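Reading notes: the two texts of Stestska
22 Jan 2022

Members who signed up for the long read have been asking which copy of Stestska to buy. The answer depends on what you want from it, so this item sets out the differences between the two English texts, explains how we will refer to passages when people are using different copies, and gives the plan for the February instalment.

Hubáček wrote the novel as a serial. The parts appeared in a monthly paper in Hillau, and the book was put together afterwards from the printed parts, with corrections by the author in the margins. The marked-up set survives, but it is not complete. Where the corrections are missing, an editor has to choose between the serial as printed and the first book edition, and most of the disagreements between the two English versions come from that choice. They are mostly small. A few of them change who is speaking.

The older English version follows the first book edition throughout. It runs to 700 pages in the common paperback and is easy to find second-hand. The translator isn't named on the title page and the preface is signed only with initials. It was cut. Most of the cuts are in the chapters dealing with the lawsuit over the mill race, where long passages of legal correspondence were reduced to a sentence or two of summary. If you have read this version and remember the lawsuit as brisk, that is why.

The newer version is the Grarent edition, translated by Zdislava Kolář and edited by Radomir Pavlović. It runs to 1,414 pages in 3 volumes, notes included. Kolář worked from the serial, and the corrections were brought in by Pavlović wherever they could be read. Nothing has been cut on purpose. The notes sit at the back of each volume and are keyed to line numbers, with no mark in the text itself, so a reader who doesn't want them will not be bothered by them. Readers who do want them will need two bookmarks.

On the quality of the English I can only report my own view. The older version reads more smoothly. It breaks up Hubáček's longest sentences at the semicolons and puts names in where he uses only "he" or "she", which helps in the family scenes. Kolář leaves the sentences whole and keeps the pronouns as they are. In the first chapter of the second part there is a supper at which several people are "she" on the same page, and the reader has to work it out from what each of them is eating. I think this was intended by the author. Kolář's afterword argues the same and gives the evidence from the margins, where he twice crossed out a name and wrote the pronoun in.

The dialogue also differs. Hubáček used a dash to open a speech and nothing to close it, so it is not always clear where the talking stops and the narrator starts again. The older version has ordinary quotation marks, and someone had to decide where to put the second one. Kolář keeps the dash. Anyone reading the two side by side will find places where a remark is spoken aloud in one copy and only thought in the other. The best known is the line about the keys in the chapter called "Weights". In the older version Matylda says it to her brother's face. In Kolář it could be either, and his silence in the next paragraph means something different depending on how you take it. 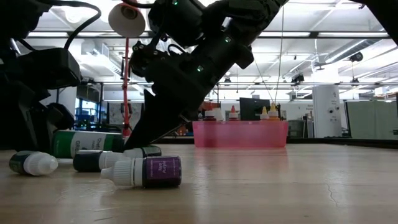

Chapter numbers are the other difficulty. The serial numbered its chapters straight through from first to last. The book edition started again at one in each part. The older English version follows the book, and the Grarent edition follows the serial, so "chapter twelve" is not the same chapter in both. Page numbers are no use to us either, for obvious reasons, and the e-book of the Grarent edition has no fixed pages at all.

For the long read we will therefore use chapter titles. Both versions keep them, and with a couple of exceptions they are translated closely enough to be recognised. The exceptions are these. "The Ferry Money" in the older version is "Toll" in Kolář. "A Quiet Season" is "Lent". Where a chapter is long, please add the opening words of the paragraph you mean. This takes a little more typing than a page number but saves a good deal of confusion in the comments, as those who were with us for the last book will remember.

Please also say which version you are quoting from. OLD or K in brackets after the quotation is enough. If you are reading in the original or in some other language, give the title of the chapter as it stands in your copy and add your own English in brackets.

The February instalment covers the opening up to the end of "Inventory". In the older paperback this is a comfortable month's reading. In the Grarent edition it is most of the first volume, less the notes. The lawsuit has not begun by that point, so the cuts hardly matter yet, and those who have the older copy on the shelf can start with it and decide later whether to change over. If you do change, I would do it at the start of the second part. The break in the story is clean there, and you will not have to get used to a new set of names in the middle of a conversation – the two versions spell almost all of them differently.

A word on the family tree. The Grarent edition prints one at the front of the first volume. It gives dates of death for everyone, including people who are alive and in good health for most of the novel. New readers may prefer to turn past it. The older version has no tree, but its list of characters is arranged by household and gives away less. I have typed that list out with both spellings of each name and will send it to anyone who asks by replying to this newsletter. It stops at the end of the first part.

The introduction to the Grarent edition, by Pavlović, also discusses the ending in some detail from its second paragraph onwards. It is a good essay and worth keeping for afterwards. His note on the text, which comes straight after it, is safe to read at any time and describes the marked-up set more fully than I have done here, with the gaps listed part by part. The table at the end of that note is the one to consult if you find a passage in one version that has no match in the other. It does have a mistake in it. The entry for "The Surveyor" says that the corrections are missing, while the notes to the chapter quote from them. I wrote to Grarent about this and they have confirmed that the notes are right and the table is wrong.

Supply is not a problem at present. The first printing of the new edition was 2,000 sets and the publisher tells me that it is still available, though the volumes are not sold singly. Libraries that hold it tend to lend the volumes one at a time, which suits our timetable. Check before you order that you are being offered the full set and not the volume of extracts in the same cover. The extracts have a grey band across the foot of the spine. They leave out everything between the two funerals and are not suitable for this purpose.

There has been one question about audio. A recording of the older version exists and is complete as far as that text goes, with the chapter titles read out at the start of each track. I have listened to the first part. The reader is clear and does not do voices. There is no recording of Kolář's translation, and given how much of it depends on not knowing whether a line is spoken, I can't see how one would be made without settling the matter every time.

Questions for the first discussion will go out with the next issue. They will deal with the opening at the weighbridge, the order in which the children are introduced, and the letter in "Inventory", which both translators have handled oddly. If you have noticed other places in these chapters where the versions part company, send them to me with the chapter title and the opening words, and I will add them to the sheet.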